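Workroom news: the big table is back in use

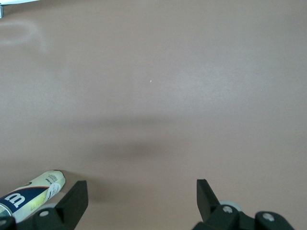 What has changed

The large table in the Gounder Room has its new top. The old one had been marked by years of craft knives and glue, and most groups had taken to covering it with newspaper before they started. The new surface is smooth and matt, in a pinkish beige that several members have already called "plaster colour". It was chosen from four samples left out in the hall in the autumn. The dark green came second.

The work was done by Niklow, who also fitted the shelves in the store cupboard. The total came to 1,680 pounds, including taking away the old top. Of this, 1,125 pounds came from the summer sale and the rest from the room hire account. The legs and underframe are the original ones. They were tightened and given new feet, and the table should no longer rock when someone leans on the far corner.

Wiping down

Please wipe the table at the end of every session, including when it looks clean. A pale, even surface hides dust quite well until you put dark card or fabric on it, and then every bit of lint and paper shows. The picture at the top has one white speck on it, which is the sort of thing to look for before laying out anything that will be glued or varnished.

Use the soft cloths in the drawer marked Table. A damp cloth is enough for most things. Please do not use the green scouring pads from the kitchen, as they will leave shiny patches on a matt finish and these cannot be taken out again. Cream cleaners should also stay in the kitchen. For glue, let it set and lift it with the plastic scraper. For ink, use a little washing-up liquid straight away, then plain water, then a dry cloth.

Cutting and heat

All cutting must be done on a mat. There are large mats behind the door and small ones in the second drawer. If both are in use, please wait for one. Irons, glue guns and soldering irons need a heatproof board underneath, and hot drinks should go on the side shelf.

The Gostis sewing group has asked whether pins can be pushed into the edge, as they could with the old top. They cannot. There is a strip of cork on the wall by the window for patterns.

Lighting

Members doing fine work have mentioned shadows across the middle of the table. The ceiling lights have not been altered and there are no plans to move them this year. Two clip lamps are kept on top of the cupboard and may be used by anyone. Clip them to the lamp rail and leave the table edge clear. Please put them back with the flex wound up.

Bookings

The room can be booked again from the first week of term using the sheet outside the office. The Troven model group keeps its usual evening. Groups wanting the table for a whole day in December should ask at the office first, as the room is also needed for wrapping the raffle prizes.

Spare cloths are always welcome. Old cotton sheets cut into squares are best, with any buttons or tape removed.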